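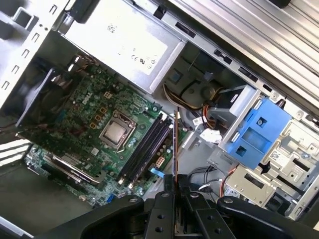
Home Visits Walks Food About

Open Day at the Evley Reuse Center

Posted in: Days Out, Mostly Indoors

I have been to vineyards with fewer parking attendants. The Evley Reuse Center opens its back rooms to the public once a year, in March, and by ten in the morning the line ran past the glass bins and most of the way to the road. I was given a sticker with the number 137 on it and told to wait for my group.

My group's guide was Santosh Khurana, who walked backward the whole way and hit nothing. We began in furniture, a hall of brown wardrobes that people's children don't want. According to the wall chart the center took in 1,281 of them last year and sold 498. I asked what became of the others. Khurana said the board people take them, and moved us along briskly toward lamps.

Lamps are tested, tagged and put on a shelf by height. Then kitchen goods, where a woman ahead of me bought a fondue set before the tour had officially reached it. Old computers get opened up and sorted for parts in their own area, and the small appliances live next door, in a smell of other people's toast.

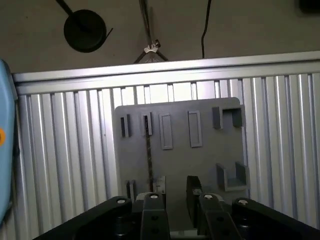

Harish Rana wrote to say I've been unfair to the wardrobes before I'd even posted this (I had sent him a draft, my mistake). His view is that the center prices them too high, that he offered twenty dollars for a Willems with both its doors and was laughed at, and that if they want the hall cleared they know where he lives.

I pass that on to the management. I did look at the Willems wardrobes, and twenty dollars seemed generous for anything you'd need three friends and a van to regret.

The books were next, and the books are where the day slowed down. Two of our group never came out.
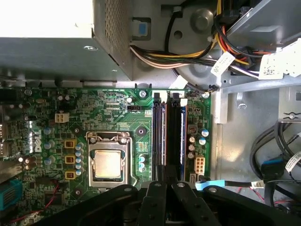
I lasted twenty minutes myself and left with a guide to the canals of a country I have no plans to visit, plus a Meneck street map so old that the bypass is a dotted line with "proposed" written along it. One dollar for the pair. The price was written on the cover in a pencil so hard it has gone through to the title page.

The last stop was the bicycle cage. Seventy bikes were promised on the flyer. The good ones had sold by eleven, I was told by a man wheeling away a good one.
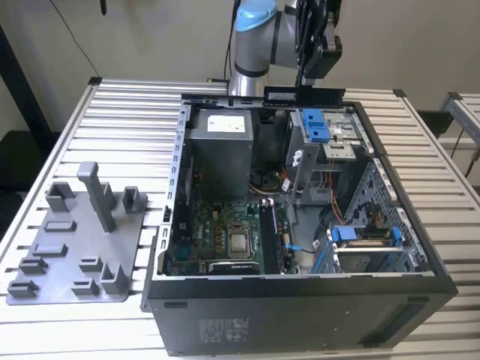 Getting There and Eating

The Sorkard bus stops at the gate, or near it, depending on the driver. Parking is free but you'll earn it. Food was a trestle table with chili in paper cups and a cake that was already half gone when the doors opened. Bring cash. The card reader was for sale in small appliances.

We use cookies to improve your visit. Accept / Manage settings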